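Loft insulation grants: your questions

Do I really need to top up my loft?

Perhaps. If you have a thin layer between the joists and nothing over it, more will probably help. If you were topped up in the last few years, another layer won't change your life, whatever the leaflet says.

Will I save what the adverts promise?

We doubt it. The figure of £800 a year that Josa prints on its flyers assumes a large detached house, heated all day, with no insulation at all. Few people who ring us live in one. Ask any firm which house its sum is based on – and ask for it in writing.
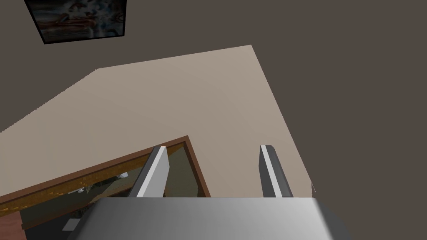 Ieuan Gape wrote in to say that his fitter quoted the same saving for his bungalow and for the three-storey house next door, and went rather quiet when asked why.

Is foil wrap as good as the thick stuff?

The sellers of Groltuvano say so. We have asked them twice for test results from a lived-in house and have had two brochures. Until something better arrives, we would stick with ordinary mineral wool.

How many quotes should I get?

At least 2, from firms that have been up the ladder. A price given over the phone is a guess. Last June we saw quotes of £1000 and £2000 for the same loft, and the dearer one left out the hatch. 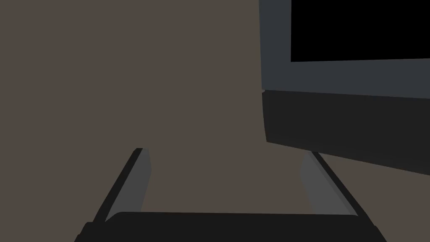 Home Energy Advice Team – Private Housing

Can I board over it afterwards?

Yes, if the boards are raised. Squashing wool flat under chipboard undoes much of what you paid for. Skira legs are one way to lift them, and plain timber does the same job.

What about damp?

Ask before work starts. Blocked eaves are the usual trouble, and "it'll breathe" is no answer. 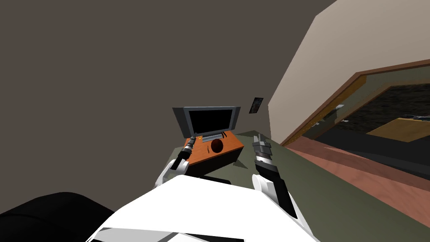
A decent fitter will tell you how the air gets in and out once the wool is down, and will put that on the quote. If yours won't, try another. Bathroom fans that blow into the loft need ducting outside first.

Page last checked 23 April 2019.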